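3.2 How households decide that a garment is finished

We had expected, going into the interviews, that people would tell us about holes and stains, and of course many of them did. What took us rather by surprise was how often the conversation drifted toward the pile. Nearly every household in Grernel and Fluvach keeps one somewhere (on a spare bed, on top of a dryer, at one end of the dining table), and clothes seem to live there for quite a long time before anybody makes up their mind about them. One respondent called hers "the waiting room," and we liked the phrase so much that we have borrowed it for the rest of this paper.

The diaries let us follow this more closely. Over 26 weeks the participating households wrote down 1156 garments that left everyday wear, and for each one we asked for the date it was last worn and the date it went out the door, whether to a relative, a charity shop, the rag bag or the trash. The median gap between those two dates was 78 days. Clothes that sit folded on a table (Figure 4) are easy to take for clean laundry, and several people admitted that a visiting parent or a helpful child had put the whole waiting room back in the closet, so that the sorting had to begin all over again. 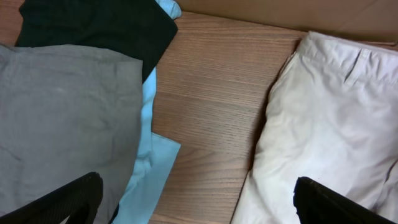
Figure 4. Folded clothing in piles on a wooden tabletop, with a gray garment uppermost in the pile at left.

Fabric mattered a good deal more than price. Knits and sweatshirts were kept longest, often with a second career in mind as painting clothes or pajamas, while shirts with collars moved along briskly once the collar began to fray. We should add a word of caution, since our households were recruited through the Nornex mending workshops and are surely fonder of old clothes than most. A family that has learned to darn will look at a thin elbow and see an evening's work, and we would not want anyone to read our 78 days as a figure for the country at large.

It also helps to remember how people in the two towns get rid of things. The Değirmenci textile bins are emptied only in March and again in the fall, and the diaries show a great tidying-up in the days before each collection, when bags that had been standing in hallways all winter were finally tied shut. Households living within a short walk of a bin did not let go of more clothing than the others, but they let go of it in smaller batches and wrote noticeably shorter notes about it. The longer notes, some of them very touching, came from people who had to load up the car, and we return to these in Section 3.3, where we look at clothes kept on behalf of someone else.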